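Eltley library opens its marker trail in August

Families visiting the Eltley library will be able to follow a new indoor trail from August, with printed black-and-white markers fixed to white blocks on the shelves and display tables.

The trail was put together by library programmer Shona McIver and designer Haris Dimitrov. Visitors point a tablet at a marker and a short piece of local history comes up on the screen. There are 50 stops on two floors, and the full route takes most people under an hour.

McIver said the idea grew out of a paper treasure hunt that ran over the winter holidays.

"The kids liked looking for things, but the clue sheets went missing by lunchtime," she said. "With the blocks, we can change the stories behind them and leave everything where it is."

The markers are plain square patterns with a thick black border. Dimitrov tried several coloured versions early on and went back to black and white after the tablets had trouble reading them under the lights in the children's area.

The library received a grant of $3808 towards printing and materials. Tablets can be borrowed from the front counter with a library card, and there is no charge.
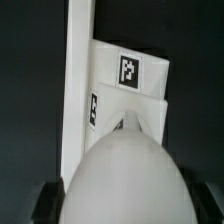
Black-and-white markers on white blocks, set against a dark background.

Branwen Trevor, who looks after the local history shelves, wrote most of the stories. She is still after memories of the old Ceneck cannery for a second set of stops, and former workers can leave their details at the front counter before 5 p.m.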